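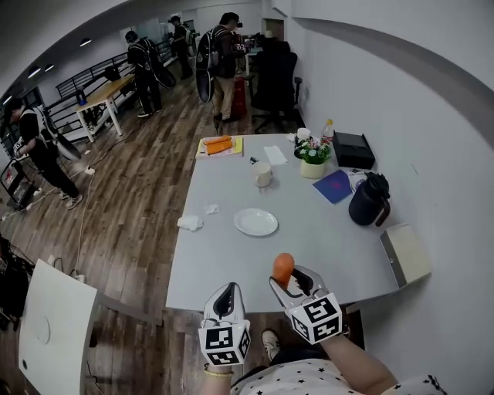
Carrot-shaped object pinched in the right gripper, plate in the middle of the table.

Flistgate gallery – October, tooling and perception

Quick page, more words when there's time. It covers the software side of Flistgate: marker tracking, the time sync and the replay tool. Captions by Oduor, corrections to Neema Wanyama please.

Tracking first. Cube pose comes from whichever marker faces are in view, then gets smoothed. Old filter lagged badly on quick wrist turns. New one from Prindon is better, still jumps when one cube hides the other. Small things are the hard ones – the pose can be fine and the jaw width wrong, and then replay closes on air.

Last batch: 200 takes in, 194 through the checker. The other six all failed on sync, left and right clocks drifting apart. Fix is in the Massawe branch, not merged yet.
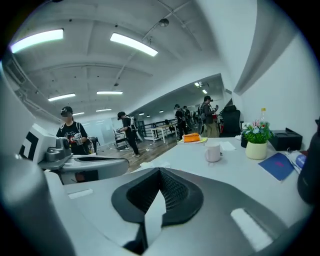 Wrist views are next on the list. Feature tracker grabs ceiling lights and other people as happily as it grabs the desk, so we now mask the gripper body and throw out anything moving on its own. Costs us 7 ms a frame, fine for offline. Mask file is per gripper, dont copy it across.

Still to do: replay at 80% speed without the planner complaining, and a propper error message when a calibration file is missing. Neema has the first, Oduor Ndung'u the second.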